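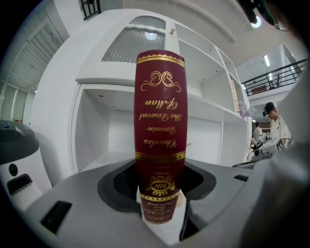
Karkcombe, August 10, 2026

Ticket 838: Volume upside down
Location: Erkdale Reading Room
Status: Open

The maroon copy of "The Descent of Man" by Charles Darwin has been reported as inverted, with the gold lettering on the spine reading the wrong way up. The catalogue entry gives its place as shelf 26. The shelf list was last checked in April.

Action 1: Record compared with the Oksanen catalogue. Title and author agree with the spine.

Action 2: Request passed to the upper level desk. No reply to date. 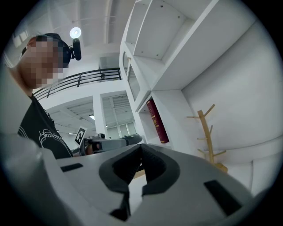 Photo: Driretti Library Services

Action 3: Staff are asked to turn the volume upright, return it to its shelf and inspect the 13 titles listed beside it. Any further inverted volumes should be added to this ticket.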